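Search this dataset Go Advanced Help

# kostcombe-basket-tip, fault subset

Data card, hurried version. Last edit August 6, 2019, Yulan Wei. Long version when Kvido Sokol is back from Plodura.

## Whats in it

Episodes from the basket tipping task on the Trnka cell, only the ones where something went wrong. Wrist and overview views. Task is simple: take the basket by the rim, lift, tip the contents into the tray. The clean runs are in the main set, don't mix them.

Grip fault is the big one. Gripper reports "holding" when a finger has only pushed against the weave. Controller believes it, starts the lift.

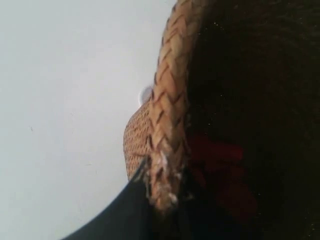
Threshold on finger current was set in January for hard plastic bins and never changed. Braid gives way under the finger, current climbs, counts as a grasp. Label for this: `false_hold`.

Second kind is `closed_empty`. Fingers shut all the way and the state machine still goes on to the next step. Diriveo driver returns the last object width instead of a new reading if you poll within 500 ms of a close command. Patch is in the driver branch, not merged. 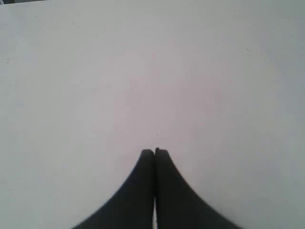
If you train on width, drop that column for the whole subset. Seriously. Position and current are fine.

## Safety stop

Up to 12 episodes end with a protective stop during the tilt. Arm holds position, gripper stays powered, basket stays up. Do NOT reach under to get the tray. Lower by hand guiding first, then open. The cell rules said "clear workspace" and left out the order, fixed now in version 2.
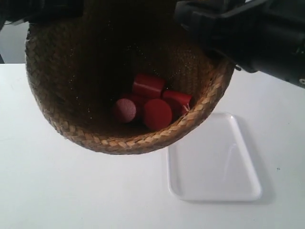

Basket tilted over the table, red pieces still behind the rim, tray empty.

Label `tilt_stop` goes on the frame where joint speed hits zero, not where the alarm flag shows up. The flag lags by 5 frames. We had it the other way round in the first relase, sorry.

## Known gaps

- no force data, sensor cable was out for repair
- wrist views up close to the basket are soft and grainy in places, depth is junk there
- loose fibers trip the contact detector, see `notes_contact.txt`
- overview clock drifts against wrist clock, resync on the close command
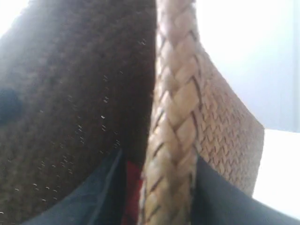
Wrist view: braid and woven panel, fuzzy brown material at left.

## Use

Fine for fault detection. Not for grasp success rates, the sampling is all failures. Mail Yulan if a label looks wrong, give episode id and frame.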